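# Parents and carers wanted for a study on sleep in autistic children

Jimham Family Research Unit is looking for parents and carers of autistic children aged 5 to 11 who have trouble getting to sleep or staying asleep. 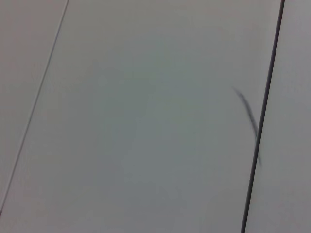

We want to find out whether a short course of home visits and phone calls, given to parents, makes a difference to how well the whole household sleeps. The study is called Skyrme. It doesn't involve any medicine, and your child won't be asked to stop or change anything they already take.

We need 111 families in total. So far 97 have signed up, so there are still places, but we expect to close the list in December.

## Who can take part

You can take part if:

- your child is between 5 and 11 and has a diagnosis of autism
- your child takes a long time to settle, wakes often in the night or wakes very early on most nights of the week
- this has been going on for at least 3 months
- you live in Stesport or Grilidska, or in one of the villages on the bus routes between them
- you are the parent or carer who is usually there at bedtime

Your child can have other diagnoses as well, such as ADHD or a learning disability. We can't include children who have had a seizure in the past year, or children who are waiting for tests for sleep apnoea. If you aren't sure, get in touch and we will go through it with you.

Foster carers and grandparents are welcome, but we will need to check who can give consent for the child. If your child is still waiting for an assessment, we can't include you this time. We can keep your details for later studies if you would like us to.

## What you would be asked to do

The study lasts 15 weeks.

In the first two weeks you fill in a sleep diary each morning. It takes a few minutes and can be done on paper or on your phone. Your child will also be offered a soft wristband that records movement at night. Some children won't wear one, or will wear it for one night and then take it off. You can stay in the study either way.

After that, families are put into one of two groups by a computer. One group starts the home visits straight away. The other carries on as normal and is offered the same visits when the 15 weeks are over. You can't choose your group and we can't choose it for you.

There are four visits, each lasting an hour. A sleep practitioner comes to your home at a time that suits you, including early evening up to 7.30 pm. You talk about what bedtime looks like now, what you have already tried and what you would like to change first. The practitioner may ask to see where your child sleeps, but you can say no. Between visits there is a short phone call to see how things are going.

Everyone fills in the diary again for the last two weeks and answers a set of questions about their child's daytime mood, school attendance and their own tiredness. We may also ask if you would be willing to be interviewed. The interview is separate and you can do the study without it.

## What your child would be asked to do

Very little. They don't need to be at home for the visits, and many parents prefer to have them during school hours. If your child is there, they don't have to talk to the practitioner or stay in the same room.

We have a picture leaflet about the wristband which you can read together beforehand. There is a version with symbols and a version with short sentences.

## Costs and payment

You will get a shopping voucher when you finish the first diary and another when you finish the last one. If you need to pay for childcare for a brother or sister during a visit, keep the receipt and we will pay it back, but please ask us first so that we can agree the amount.

## Possible drawbacks

Changing a bedtime routine can make things harder for a while - some children get upset and nights may be worse before they settle. The practitioner will talk about this at the first visit. We can't promise that your child's sleep will improve.

You can leave at any point without giving a reason, and it won't affect any care your child gets from their school, GP or clinic.

## Your information

Diaries are stored under a number, with no name on them. We won't tell your child's school or doctor that you are taking part unless you ask us to. The only exception is if we are worried about someone's safety, and we would normally speak to you about that first.

## How to apply

Ring the study office between 9.30 am and 4 pm and ask for Malathi Nair, study coordinator, or leave a message with a good time to call back. You can also fill in the form at the front desk of either library in Stesport.

Rongrong Xia will then phone you to go through the questions above, which takes about 20 minutes. If you need an interpreter, or would prefer to do this in writing, tell us when you first get in touch.

You will have at least a week to read the information sheet before you are asked to sign anything.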